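Wrist view: drop blurred frames or keep them?

Pullo
Posted October 15, 2026

We have 2,728 demonstrations of the pick task on the Proltside cell, all teleoperated. A script that scores sharpness on the wrist stream flagged 155 of them. Most of the flagged ones have the gripper smeared while the background stays readable. Typical frame:
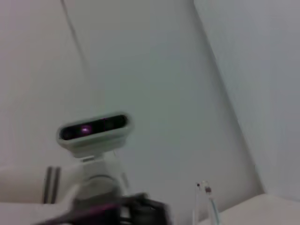 Wrist camera, gripper blurred at the bottom, depth camera and its bracket at centre left.

My plan is to delete all 155 and retrain. Any objections?

Cadard
Yes. Blur goes with speed, so you would be removing the fast moves and leaving the slow ones. The policy will see fast moves at run time as well. Keep them.

Pullo
Fair, but the clear plastic thing at bottom right is hard enough to pick out from the wall and table without blur on top.

Cadard
It has a reddish-brown mark near the top. I would worry more about the model learning the mark instead of the object. Do you have any unmarked ones in the set?

Pullo
33 episodes. Not many.

mathias_k
I disagree with Cadard in part. Shorten the exposure and add light, then record again. We did that in March and 55 new episodes did more for us than any filtering.

Cadard
New episodes are fine. Deleting the old ones is a separate question.

Pullo
I'll train with and without the 155, same seed, and record more unmarked ones in the meantime. Will post both curves.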